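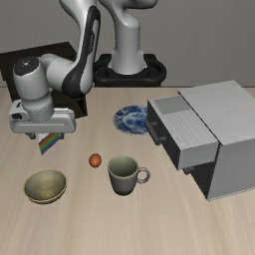
**Imogen Tarrant**
List moderator, Gesgate Bus Users

Saturday, July 12, 2025

Replying to the whole list, as three of you have sent me much the same thing privately and the answer may as well be in the archive.

> The new 216 timetable went up in the shelter at Lillov yesterday and I can't make sense of it. The Gesgate column stops at the hospital after half past six. Does that mean the bus stops there, or that they ran out of room on the sheet? Also my Grusavar card was refused twice this week on the same bus, by the same reader, and both times I paid cash. Do I get that back? And is the early bus still running in the school holidays? The old sheet had a little letter next to it and the new one doesn't.

Taking the timetable first. The bus does finish at the hospital after half past six. It is in the registration Rafferty put in last winter, under evening journeys, and it was mentioned on this list in December, though I accept it was near the bottom of a long message. If you are going on to Gesgate in the evening you change at the hospital for the town service. The two are meant to meet. The wait on paper is two minutes, and I would not rely on it. The town service won't be held for a late 216, and the one after it is 20 minutes later.

If your ticket is a single to Gesgate, it is good on both buses. Tell the driver when you board that you are going all the way through, and keep the ticket. A driver on the town service may not have seen one before. The wording is "through fare", printed under the price.

The early bus does run in the holidays. The letter on the old sheet meant "school days only" and was left over from when the journey went round by the school. It no longer goes that way. It leaves Lillov at the same time as before and takes the main road, so it gets to the hospital a bit sooner than the sheet says and then waits for time.

The Sunday table on the back is unchanged apart from the typeface. The last bus from Gesgate is still much too early for anyone working a late shift, and I have put that in our reply to the consultation again.

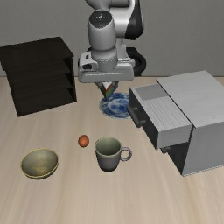 ### Fares and cards

A refused Grusavar card is usually one of two things. Either the card has not been used for a while and needs waking up at a top-up point, or the reader on the bus has lost its connection and is turning down every card. Same reader both times sounds like the second. The driver should then let you travel and note the card number, but in practice most people are asked for cash.

You can claim it back. The form is on the card website under "Journeys", then "Something wrong with a journey". You need the date, the stop where you got on, and the fare. A photo of the paper ticket helps and is not required. Leave the box marked "reference" blank; it is for claims they have already opened, and putting anything in it sends the form to the wrong place.

Refunds go back on the card and not to your bank. They only show after the card has next been used, which catches people out. I waited weeks for one of mine, then found it had been sitting there all along.
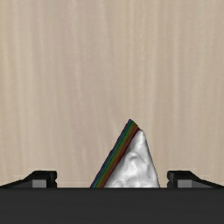

If the claim is turned down, write to Rafferty directly and say you were charged cash because of a faulty reader. They hold the fault log for each vehicle. The card people don't see it, so there is little point arguing with them a second time. Give the fleet number if you noted it; it is above the windscreen on the inside as well as on the back of the bus.

On the day ticket, which someone else asked about: it still covers both operators, but it can't be bought on the town service. Buy it on the 216 or at the newsagent by the clock.

I will ask for a clearer sheet in the Lillov shelter, with a line under the hospital saying where to change. If any other stop has the old sheet up, please reply to the list with the name of the stop and which side of the road.

Please trim quoted text when you reply. The digest is getting very long.

Imogen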